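Home Articles Authors About
Search this journal Go

3.2 Collecting the demonstrations

All 238 demonstrations were given by remote control. The operator, usually Galbraith, moved her own hand and the robot's followed, a fraction late and with slightly less conviction. Mazza had argued for guiding the arm by hand, and gave up after an afternoon of pushing it about.
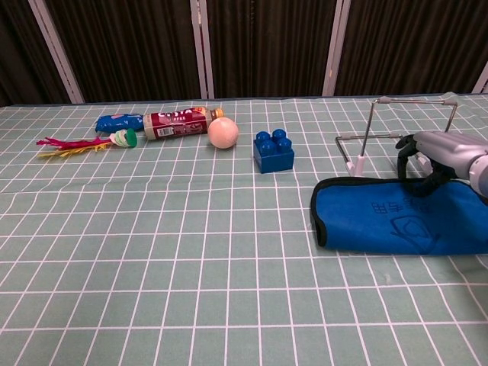

Figure 4. The robot's hand over the blue fabric pouch, with other objects on the gridded cloth.

We use cookies to improve your visit. Accept Manage

Flat, soft things proved the hardest to teach. A ball forgives a clumsy approach; a pouch lying flush with the cloth does not, and operators developed private theories about where to put the fingers. We kept failed attempts in the set, labelled as such, which did little for morale but helped the Lurov policy learn when to let go and try again (Section 4).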